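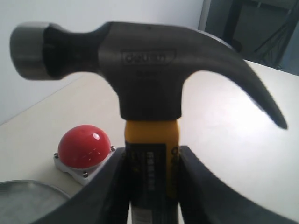 Chapter 2
Borrowing, Lending, and the Things Neighbors Share

Almost everyone who has ever lived next door to somebody else has knocked on that door and asked for something. An egg, perhaps, or a ladder, or an hour of a person's Saturday to help carry a sofa up the stairs. We do these things without much thought, and yet if you stop and look at them for a while (as we are going to do, at some length, in this chapter) you will find that they follow rules, and that most of us learned those rules so early that we would have a hard time writing them down.

In Chapter 1 we looked at buying and selling, where the rules are mostly out in the open. There is a price, you pay it, and the two of you may never meet again. Borrowing is a different sort of animal. When you borrow a hammer from the woman across the hall, no price is named, and it would be a little insulting if one were. Still, something has changed between you. You owe her the hammer, of course, but you also owe her a certain readiness to say yes the next time she comes knocking. Students of economic life call this second kind of debt an open obligation, and we will use that term from now on.

Consider the apartment building on Pellico Street that Marlies Marti wrote about in her study of household lending. It had 22 apartments, and she spent a whole winter there with a notebook, asking each family what had gone out of the door and what had come in. By the end she had written down 338 separate loans. I find that a wonderful number, and I have never quite gotten over it! Food was lent most often, and hardly ever returned in the same form: a cup of sugar came back as a slice of cake. Tools nearly always came back as themselves. Money moved least of all, and when it did, people lowered their voices to talk about it.

Why should sugar and tools be treated so differently? Part of the answer is plain enough — sugar gets eaten and a saw does not. But Marti noticed something else as well. A family that returned a tool on the same day was thought of as polite but a bit cool, while a family that kept it a week or two was thought of as friendly. Keep it a month, though, and there was grumbling on the stairs. There seemed to be a right length of time, and everyone in the building knew what it was, though they gave her different answers when she asked.

We will come back to Pellico Street several times. Later in the chapter we will also visit the town of Uibo, where neighbors set up a lending room with a written list and a small yearly fee, and we will ask what happens to an open obligation once somebody puts it on paper.

Before you read on

Think of the last thing you borrowed and the last thing you lent. Write a few sentences on each, and keep them handy, as you will need them for the exercise at the end of Section 2.

Key terms
open obligation
balanced exchange
lending circle
common stock

2.1 What Counts as a Loan?

Let us start with a case that looks simple.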